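# Chores at the Bench: Household Tasks Gallery

The Karnbridge Centre for Everyday Automation studies whether machines can take on the small jobs that fill a working day at home or in a shop. This page brings together notes from the desk and tabletop part of that work, which the Centre carries out with its partner, Zilalus. It is meant for members of the public, teachers and organizations considering automation for light domestic or retail duties.

Visitors often ask the same thing: can a machine tidy up yet? The Centre's present answer is that it can do parts of the job, under supervision, and at a pace most households would find slow. Picking up a single firm object from a clear surface is well within reach. Clearing a desk that someone has been using all week remains difficult.

## How the tasks are chosen

Tasks are drawn from the Handier list, a catalogue of 102 ordinary chores kept by the Centre and revised each September. Entries are written in plain language, such as "put the cups back on the shelf" or "coil the charging cord and set it beside the lamp." A chore is added only when people have told us that they do it often and would gladly hand it over.

Each chore is graded from 1 to 9 for difficulty. Folding a tea towel is graded 5. Wiping a counter is graded 3. Anything involving cords is graded 7 or higher, and sorting several cords that have become tangled together is one of the few entries at grade 9.

## Desks and cords

Cords are hard for machines for much the same reasons they annoy people. They bend, they catch on one another, and the end one needs is seldom the end one can see. A machine must decide which loop lies on top, take hold of it without dragging the rest, and keep clear of anything plugged in. Dark cords also tend to cross one another with little contrast, so that two strands may be read as one. 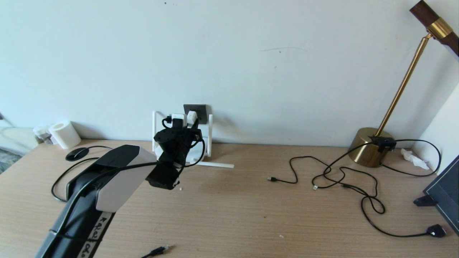 *Desk task, grade 9. The gripper above the desk near the wall socket, with loose black cables spread toward the lamp.*

A person would likely begin a desk like this one by deciding what to keep. The cables attached to something stay put, the unattached ones are gathered, and the crumpled tissue goes in the bin. Judgments of this kind take a person very little time and are seldom put into words. For a machine, each must be either taught or worked out from what its cameras show.

Soft litter is a separate matter. A tissue changes shape when it is gripped and gives little resistance, so the machine may close its jaws and have no clear sign that it is holding anything. Rolls of paper are easier, provided they are approached from the side and are not squeezed.

## Results to date

The Centre logged 652 attempts at desk chores during the last reporting period. Single rigid objects gave the best results by a wide margin. Cord chores gave the poorest, and most of those that were completed needed a person to step in at least once. Attempts that end in a safe stop are recorded as incomplete, even when the desk is left in better order than before.

Shop-floor chores show a similar pattern. Facing up boxed goods on a shelf is reliable when the boxes are of one size. Bagged goods, hanging tags and items returned to the wrong place continue to cause trouble.

## Software and supervision

Task planning is handled by Pastor, the Centre's in-house program. Version 2 allows a supervisor to pause a chore, correct a single step and let the machine carry on from that point. Earlier work required the whole chore to be restarted, which discouraged supervisors from correcting small errors.

Supervisors are asked to leave surfaces as they would be found in daily use. Results from a specially cleared desk are of interest to engineers but tell a household very little, and they are reported separately.

## Using this page

Text and captions may be reproduced for classroom and library use with credit to the Karnbridge Centre for Everyday Automation. The Handier list is available in print from the front office between 9 a.m. and 4 p.m. Suggestions for new chores are welcome and may be left at the same counter.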